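Clear Plastic Boxes in a Small Kitchen: How I Clean Them, Mark Them and Stack Them

Posted Sunday, July 10, 2022

In our kitchen in Mornden we have no pantry, only one deep cupboard and the space over the fridge. So all the flour, rice, pasta and baking things live in plastic boxes. I bought the first ones six years ago and I made many mistakes with them, and I write down what I do now. Maybe it saves you some money.

Choosing the box

I like the milky kind more than the fully clear one. The fully clear box looks very nice in the shop, but after one winter you see every scratch. The milky one hides scratches, and you can still see if it is half full or almost finished when you hold it to the light.

Look at the handle before you look at the price. A good handle is part of the side and has a rounded edge, so four fingers go in and nothing cuts you. My old Bekeo boxes had a sharp line of plastic inside the grip and I hated to lift them when they were full. You can smooth such a line with fine sandpaper, but do it before the first wash, and rinse well after.

Measure the cupboard at the door and not at the back. My cupboard is 36 cm deep inside, but the hinge takes some of the width and one box would not go in. I had to return it.

Washing

New boxes often smell. I fill them with warm water and two spoons of baking soda and leave them until the next morning. If the smell is still there, I put a sheet of crumpled newspaper inside, close the lid and wait a few days.

For the grip, a normal sponge is too thick. Flour and grease sit in the corners of it, and on milky plastic this dirt turns yellow and looks old. I use a soft toothbrush with dish soap. For the small black points that stay on the wall of the box, try a paste of baking soda and water, very gently, in circles. Steel wool is a bad idea, it makes the plastic dull forever.

Dry the box upside down on a towel, a little to one side so the air can go in. I never put flour in a box the same day I washed it.

Marking the places with tape

This is the tip my sister-in-law likes most. Before I buy boxes for a shelf or a wall corner, I mark the places with blue painter's tape. One strip up, one strip across, until every box has its own field. Then I live with it for one week. If I must move the oil every time I want the rice, the plan is wrong and I change the tape, with no holes and no shelves to take down.

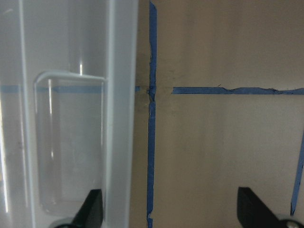

Strömberg wrote to me that a pencil line is enough and tape is a waste, and that on a painted wall the tape can take the color with it when you forget it there over the summer. I agree with the second part. Pull it slowly, flat along the wall, and if it does not want to come, warm it with a hair dryer. About the pencil I am not sure — I cannot see a pencil line when I stand on a chair with a heavy box in my hands.

Tear the tape by hand if you like, the edge does not have to be pretty. But press it well with a spoon, or the ends lift.

Labels

I write on tape also, with a normal pen, and stick it on the side with the handle, as this is the side I see. I write the name and the month I opened the package. My whole wheat flour says September now and it must go, I know.

With rice I add the water on the label: 200 g of rice and how much water for our pot. The children can cook it without asking me.

Stacking

Heavy boxes stay below the hip. Over the fridge I keep only light things, such as oats, cereal and paper napkins. I stack two high, sometimes three if the top one is nearly empty — but then somebody takes the middle one and we sweep the floor.

Turn all grips to the front. When the box stands sideways you pull it by the lid, and the lids break first. Rinon sells the lids alone, and I wish more makers did this.

If a box has a crack in the bottom, do not use it for food anymore. Mine has clothespins in it and hangs out on the balcony in good weather. Another one holds potatoes, with the lid off and an old cotton cloth on top.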